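Subject: Re: Shared kitchen -- washing up, storage and the hard water
From: Agnes Midtbø
To: Grultum tenants list

Piroska Illés wrote:

> Hello all,
> We moved into unit 9 in August and I have a few questions about the
> shared kitchen on the first floor. Is there a rule about how long
> things can stay in the rack? Twice now I have found my mugs put away
> in somebody else's cupboard. Also, everything I wash comes out with
> a white film on it. Is it the water or is it the soap? And who do I
> ask about a shelf in the fridge?
> Thanks,
> Piroska

Hello Piroska, and welcome to Grultum.

I'll take these in a different order, as the water is the longest answer.

The fridge first. Each unit has half a shelf. Yours should be the left half of the second shelf down in the tall fridge, which Nseir had until they moved out in the spring. If there is still a jar of theirs at the back, throw it away. The short fridge is for milk and for anything brought in for a meeting, and it gets cleared at 16:00 on the last working day of the month. Things with a unit number on them are left alone unless they have gone off. There is a roll of labels in the drawer under the kettle.

The rack has no written rule. We had one years ago that said two hours, and it caused more trouble than it solved. What most people do now is empty whatever is dry when they come to wash their own things. If they don't know whose it is, it goes in the nearest cupboard with room, and I expect that is what happened to your mugs. Cupboard 13 by the window is free if you want it. Put your number on the door and on the bottom of the mugs. Enamel paint lasts better than marker pen, but it does need baking.

A few things about the rack itself:

Plates go upright in the slots, largest at the back.
Cups go upside down, and at a slant if the base has a hollow in it, or water sits there all day.
Knives go flat in the tray and not point up.
Pans do not go in the rack at all. Dry them and hang them up.
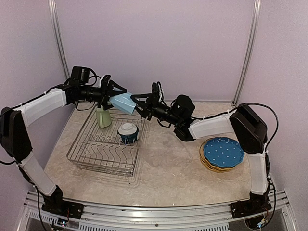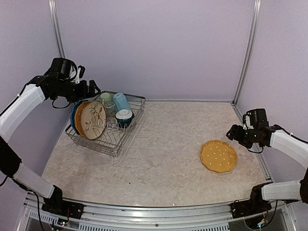 Now the film. It is the water. The whole of this side of the river has hard water, and when a drop dries on a plate it leaves the chalk behind. Soap makes it look worse, as it forms a scum with the chalk that clings to anything smooth. You notice it most on dark glazes and clear glass, and hardly at all on white china.

What works for me is to use less washing-up liquid than you think you need, rinse in water as hot as your hands will stand, and dry glasses with a cloth straight away. For things that already have the film, fill the bowl with warm water, add a cup of white vinegar, leave them for ten minutes and rinse well. Don't do this with anything that has gold on the rim or with the old painted pieces. I took the edge off a saucer of my mother's that way. Citric acid does the same job and smells less. A spoonful in the kettle once a fortnight keeps that clear too -- please empty it twice afterwards before anyone makes tea.

There was talk of a softener. Gondosis came and quoted for one under the sink, and Standus quoted for one on the main that would have done the whole floor. Both were turned down at the time. The one under the sink would have taken out the cupboard where the bins are, and the one on the main worked out at 70 pounds a unit every year for salt and servicing, before the cost of fitting it. Several units said they only used the kitchen for coffee. If you would like it raised again I can put it on the list for the next tenants' meeting. There are more of us now than there were then, so the share might come down a little.

Two other things while I am writing. The plug in the left-hand sink does not seal properly, so use the right-hand one if you want to soak anything. And the tea towels are washed by whoever notices they need it, so take a couple home if you have room in a load. I did the last lot, and there were 16 of them, four of which are now only fit for the floor.

If the mugs don't turn up in the cupboard over the toaster, try the one next to the boiler.

Agnes
Unit 4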